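Part 5: Moving the Fludach into its new case

Okay, so you've read the first parts, you've got your Fludach home server running on the bench, and now you want it in a proper tower so it can live in the closet. I did mine on a Monday evening and it took me until bedtime, mostly from hunting for screws. You'll be quicker!

Before you start

You need a medium Phillips screwdriver, a small dish for screws, and a strip of masking tape with a pen. I use the Clevine tower in this guide, but the steps work for most cases that take a full-size board.

CAUTION: Shut the server down from the menu, switch it off at the back and pull the power cord. Then press the front button once and give it a minute. Never open the power supply itself, for any reason.

1. Back up your settings. In the Ument control page, go to System, then Save Setup, and put the file on a USB stick. (Florin Buzatu skipped this and had to type in 86 user folders by hand. He still brings it up.)

2. Label every cable with tape before you unplug it. Write where it goes, so "drive 1" or "front fan". Don't trust your memory here, I beg you.

3. Take out the drives and set them flat on a towel, somewhere they won't get bumped.

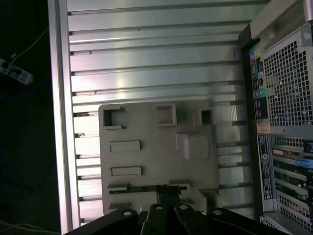 4. Check the standoffs in the new case. They're the little brass posts the board sits on, and they have to line up with the holes in your board. An extra one in the wrong place can short the whole thing out, so unscrew any you don't need.

5. Press the metal port cover into the back of the case until all four corners click. The edges are sharp – go easy with your fingers.

6. Lower the board in at a slant, ports first. Start every screw a couple of turns, then go back and snug them down. Snug is plenty.

7. Put the drives back in the same order and plug everything in by your labels.

Note: If your fan is the Fragkou model, it goes on the header marked SYS and not the one marked CPU. On the wrong header mine ran at 3,000 rpm all night and you could hear it from the kitchen.

First start

Leave the side panel off for now. Plug in the power and the network cable and press the button. You should get one short beep and then a green light on the front. No beep usually means a memory stick isn't all the way in, so power off, unplug, and push it down until both clips close.

Once it's up, open the control page and look under Health. If it shows code 555, a drive cable is loose (Fedir Ostapchuk tells me it's nearly always drive 1). Shut down again, pull the cord and reseat that cable at both ends.

When Health is all green, shut down, put the side panel back on and carry it to the closet. Part 6 picks up with the nightly backups.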